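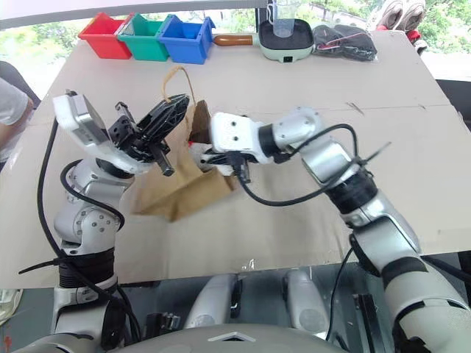 Slide 2. The Norlow cell at Tedbridge, both arms over the table, paper bag between the grippers.

Good morning. My part of the session covers the cabling on the two arms and how it is kept in order.

Please look first at the left arm. The cable leaves the wrist and runs down the outer side towards the base, and a second one makes a loop around the middle of the arm. On the right arm the cable passes under the forearm and comes back over it. Both arms must keep enough slack at the wrist for a full turn.

The cable ties are inspected every 2 weeks. A tie that has slipped towards a ribbed joint is cut off and replaced; it is not to be pushed back. Tie ends may be left long during setting up and are trimmed once the run is approved.

(Pause. Pass round the worn cable from Asadi.)

Gripper fingers are checked at the same visit. Staff should look for splits in the webbing and confirm that the tips meet evenly. Power to the arm is switched off before any bracket screw is touched.

The table covering is replaced each October. Marks are noted in the cell log, page 7.

Next slide: the Prurkenus spare parts list. Allow 3 minutes for questions.

Filed under: Talks and Presentations, Maintenance
Contact us | © Norlow 2020 | Back to top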